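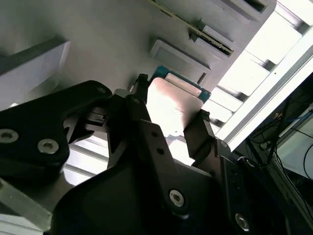
Gripper holding a thin card up at the gray panel, from our club's card task.

Workshop tips from the Oakley robotics club

Thin cards are so much fun once the gripper behaves! Kolbrún and Gitau ran 22 tries in one evening, and these helped most:

Wipe the fingertips first. Dust makes a thin card slide.

Grip by the edges and keep the face clear – fingerprints glare under a bright lamp.

Check every hex screw before you start. Snug is plenty.

Slow down for the last 6 mm. Evie runs it at 20 percent speed and loves it.

Tie cables back well away from the arm.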